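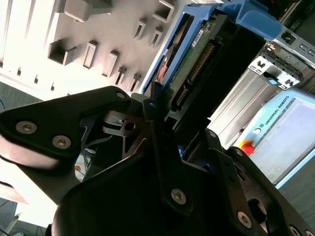
Gripper with drive and caddy, from the wrist camera.

November 15, 2020

Drive-swap cell, second bay. Jalen Lyons left a note from the last shift: grip faults on the Kasprzak fingers, 17 since the firmware change, all of them on extraction and none on insertion. Counter at the start of my shift read 2,494 cycles.

Started with the fasteners. Pulled each hex-socket screw on the finger brackets in turn, cleaned the threads, put it back with a drop of medium threadlocker and marked the head position in the log. One on the left bracket came out with finger pressure. Old locker had gone to powder. The May service sheet says all screws were replaced, but it does not say what was put on them, so I have added a line for that on the form.

Pivot holes in the linkage are still round. No play that I could feel with the fingers closed, a trace with them open. Left the pins alone. Povik quotes 5 weeks on a new set, so I put in the order now and will fit them whenever they arrive.

Next, the grip point. The fingers should bear on the lower edge of the caddy and stay clear of the circuit board. The taught position had drifted toward the board side, small but visible on the camera. Jogged it back from the pendant in tool coordinates, saved as a new waypoint and kept the old one under its old name. Reduced closing force one step. The blue caddies flex more than the Stumorum ones did, and the force setting was carried over from those.

Camera offset: redid the calibration after the screws, as the bracket had been loose. Residual is inside the limit. The white perforated panel washes out under the bench light and the hole finder loses edges there. Shortened the exposure. Want to try a hood, but there is no room beside the chassis without moving the Kakirus mount.

Cables on the bench still need dressing. Blue ones first, they lie too close to the arm on the low approach.

Ran 498 cycles at reduced speed. Two grip faults, both on the same caddy, which I have tagged and set aside. Full speed tomorrow after a check of the locker marks.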